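Home | News | Business | Community | Contact

Robot handling moves to day shift at Stallero

By Nerea Gallardo
January

DRANDINWOOD – Stallero has moved its robot handling station to the day shift, the company announced this month. The station, supplied by Multora, picks up soft toys and small household goods one at a time at the returns hall, where 90 people are employed.

Under the new arrangement, five employees who formerly sorted returned items by hand have been reassigned to inspection and repair. Their pay and hours are unchanged, said Hartmut Harms, the site manager.

Two operators supervise the station on each shift and take over whenever an item is dropped or held badly. Charito Lumbao, who represents the hall's employees, said workers had asked for the move so that training could take place during regular hours.

"Our members wanted to learn the work before it changed around them," Lumbao said. She added that talks on job descriptions for the operators will continue through the spring.

We use cookies to improve your visit. Accept | Settings

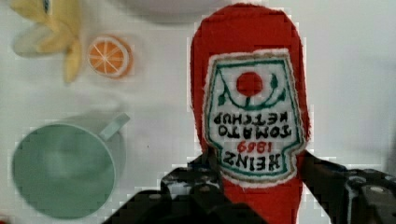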